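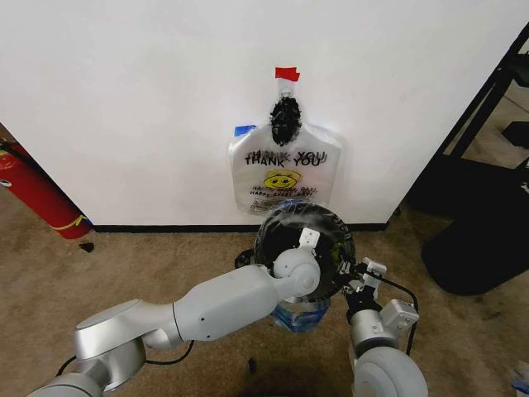
Photo: Bence Kiss / Gosbridge

tfodor
Been reading the Stostis write-up again. 400 demos, 100 test runs, one bag on one hook. I like the two-armed approach but is that really a method or just a well-rehearsed trick?

sarahi_s
Bit harsh! Thin see-through plastic is horrible for any vision model, I lost most of January to it.
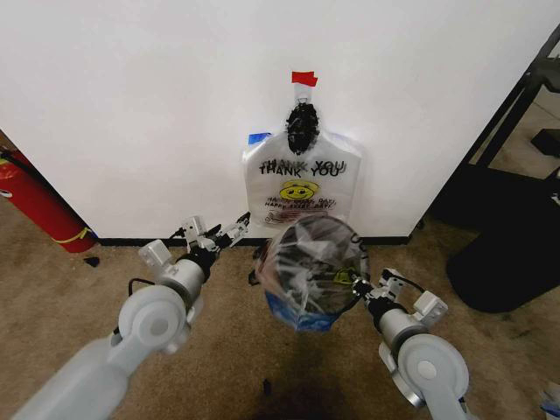

Left gripper open near the hanging bag, right one on the clear plastic.

tfodor
Fair, but 27 fails and they don't sort them by cause. I'd want that before I believed the headline.

deoksu
They do, Tamás, it's in the appendix. I still reckon the wall tape is helping it more than they let on.

sarahi_s
Then run it without the tape and post your numbers :)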